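Records-request notebook, November – possession citations in care settings
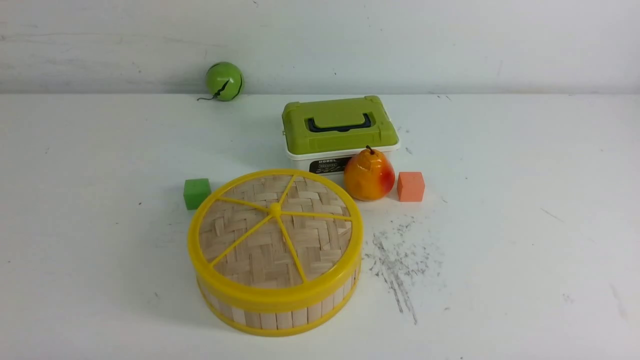 Round basket, bamboo and yellow trim, on the white table.

Carrying on with the Goletti count. We asked for every minor possession citation written inside a hospital, hospice or care home, and got 3,000 rows back with no column for premises type. Address only. Amirul Pillai wrote a match against the licensing list and it found 40. I checked those by hand. 3 are car parks next door, so they come out.

Problem with the Kallis rows: the officer code and the disposition code have been swapped in part of the export. Dismissed cases show as paid. Don't quote anything from Kallis until the clerk sends a fresh file.

Cárdenas case. Citation dropped before the first hearing, but the seized property is still listed as held. Fine would have been 100 plus costs. Rang the property room at 2.15, left a message. Her solicitor is happy to talk on background – not for naming.

Stokus say their policy on patients' own cannabis is "under review". Asked for the current version anyway. They want it in writing, sent.

Tried sorting by time of day. Most of the matched rows are blank in that field so I gave up on it.

To do:
rerun match with old street names
ask Amirul where the duplicate case numbers went
chase Kallis clerk
second request, this time for call logs – keep the wording narrow or they'll charge for the search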